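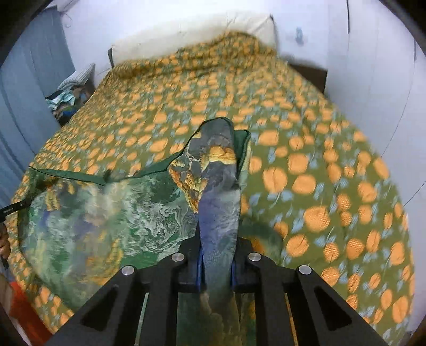 *The Grusen quilt in olive, on our own bed, with the white pillow we use for everything.*

# Grusen Printed Quilt – Olive and Orange

I'll start with the color, as that's what everybody writes to me about. Olive green is a tricky one to buy online. Half the "olive" bedding I've ordered over the years showed up looking like an army blanket, and the other half was practically mustard. Grusen is a proper green, a little muted, and the orange in the print keeps it from looking gloomy. I was nervous about it before the first batch landed and I'm very happy with it now (happy enough that one went straight home with me, so don't ask why the stock number was off by one that week).

The print is all over, edge to edge. Fat orange shapes with a crease down the middle, then little pale blue sprigs and thin stems filling in between. Are they fruit? Are they flowers? I've had apricots, peaches, tulip buds and one vote for coffee beans. The design came to us with the name Grusen and no explanation, so pick whichever you like. It's a busy pattern, and it looks best with plain things next to it. White pillowcases are the easy answer. I also like it against dark brown wood, and I've tried it with a pale blue sheet that picks up the sprigs – very pretty, and I should probably sell that sheet.

## What you're getting

- One quilt, printed cotton front, plain olive cotton back
- Cotton filling, medium weight
- Machine-stitched edges with a narrow self-binding
- A drawstring bag in leftover print fabric

Pillowcases and pillows aren't included. I know, I know. We're working on matching cases with Windby, who do our sewing, and I'll put them on this page when they exist.

## Sizes and prices

| Size | Measures | Price |
|---|---|---|
| Throw | 141 x 200 cm | $100 |
| Double | 200 x 200 cm | $141 |
| Extra wide | 300 x 200 cm | $200 |

Yes, it's in centimeters. The looms are set up that way and I'd sooner give you the real numbers than a conversion I did on the back of an envelope. Please get out a tape measure before you order! Measure across the top of the mattress and then add however much you want hanging down on each side. If you have a deep mattress, or you sleep next to someone who steals the covers, go up a size. I did, and there's been peace ever since.

## How it feels

Medium weight is one of those phrases that means nothing, so let me try. It's heavier than a summer bedspread and lighter than a winter comforter. I use mine alone from April until the nights turn cold, then I put a wool blanket underneath and carry on. If your bedroom is freezing you'll want that blanket too.

It's also a soft, floppy sort of quilt. Push it back in the morning and it goes into big loose folds and stays there. Some people want a quilt that lies flat like a tablecloth, and if that's you, have a look at our Runport instead, which has close stitching and a much crisper hand. I'm a bed-maker of the "pull it up and walk away" school, and a rumpled Grusen looks fine to me. The pattern hides a lot of sins.

When you do want it smooth, grab the top two corners, give it one good shake so the filling settles, and let it drop. Then work from the foot of the bed upward. Going the other way just pushes all the wrinkles down to the end and you'll be chasing them for ten minutes.

## Washing

1. Wash it alone the first time, cool, with a mild detergent.
2. Skip the fabric softener. It flattens the filling.
3. Tumble dry on low, or hang it over two lines so the weight is shared.
4. Take it out and shake it halfway through drying.

The extra wide is too big for a lot of home machines. Mine goes to the laundromat, where it gets a big drum all to itself. Don't cram it into a small one – the middle won't get rinsed properly and you'll have soapy patches.

Keep it out of strong sun when it's drying outside. The orange is a reactive dye and holds up well in the wash, but no cotton print loves a whole afternoon of full sun.

## Things people ask

**Is the pattern the same way up all over?** The stems wander in every direction, so there's no right way up. Turn it around now and then and it'll wear more evenly.

**Does it go in a duvet cover?** It could, but you'd be hiding the good part.

**Can I get just the fabric?** Yes, while it lasts. We have it by the meter under the Shetty name in the fabric section. Same print, same dye, no filling. One customer has made curtains from it, and I'm still waiting for her to send pictures.

**Will it shrink?** A little on the first wash, mostly in length. The measurements in the table are taken before washing.

## Stock and shipping

Page updated 05/02/2021. The new batch is 300 quilts across all three sizes, and the throw usually goes first. Orders leave here in two or three working days, folded into the drawstring bag with a paper wrap around it. Returns are fine if it hasn't been washed, and please send it back in its bag, which we reuse.

If the size you want is grayed out, leave your email in the box next to it and I'll write when it's back in.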